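Thread on looking after the two-arm cell, for whoever picks it up after me. We call it Raster. White table, two arms, a multi-fingered hand on each. This is the hand and wrist routine only, software is a separate thread.

1/ Before anything else, arms parked and drives off at the cabinet. The e-stop alone isn't enough for hand work. The fingers can still creep a few millimetres when the controller wakes up, and Yannick Renaud has the blood blister to prove it.

2/ Wipe the fingers down with a lint-free cloth and a bit of isopropyl. No spray. Cloth goes around the tips last so you aren't dragging grit from the housings onto them.

3/ Check the fingertips. Ours are printed, tapered to a blunt point, with the layer ridges still on them. What you're looking for is the very end: a rough bit, a sliver sticking out, anything like a notch. Run a fingernail over it. If it catches, put it on the swap list.
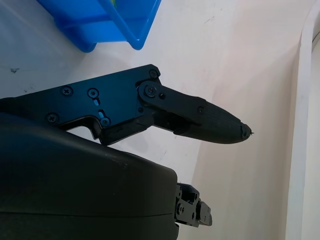 4/ Screws. Start at the big Phillips at the pivot, then the small ones along the link, then the plate. Hand driver only. You're feeling for one that turns, you aren't trying to tighten them all. If one does turn, back it out, clean it, tiny dab of the blue threadlocker and put it back.

5/ Don't use the powered driver on the plates. Someone did in May and we waited on a replacement from Keketti for 20 days.

6/ Swapping a tip: two spares live in the top drawer, marked L and R. They look the same. They aren't, the bore is slightly different, so read the letter. Old one goes in the tub with the date on a bit of tape.

7/ Cables. Follow each one with your hand from the wrist down past the silver joint housing. It should hang in an easy curve with the arm parked. If it's pulled straight anywhere, loosen the clip one position and jog the wrist through its full range at slow speed before you trust it.

8/ Drives back on, home both arms, then hands up in the ready pose. Put the blue bin in the middle, long side running front to back, one item each side of it. A can on its side and something slim standing up is a good pair, they need quite different grips.
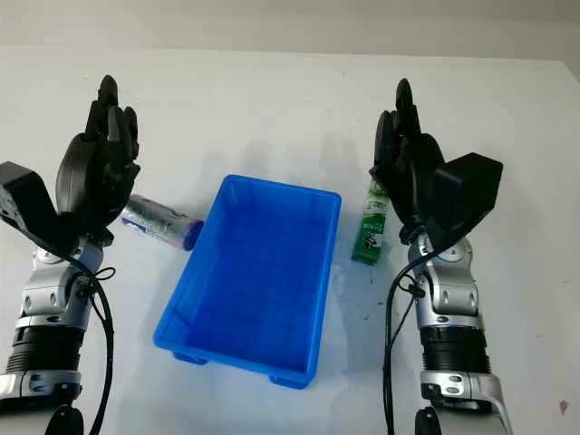 Raster in the ready pose, hands up, bin empty, can on the left and green pack on the right.

9/ Run the pick test at quarter speed. Both items in the bin, four times through. If a hand misses the same item twice, go back to 3 before you touch the calibration. Last time I recalibrated first and lost an afternoon to a bad tip.

10/ Write it in the book. Cycle count, what you swapped, your initials. Agathe Tessier orders parts off that page, so if it isn't written down it doesn't get ordered.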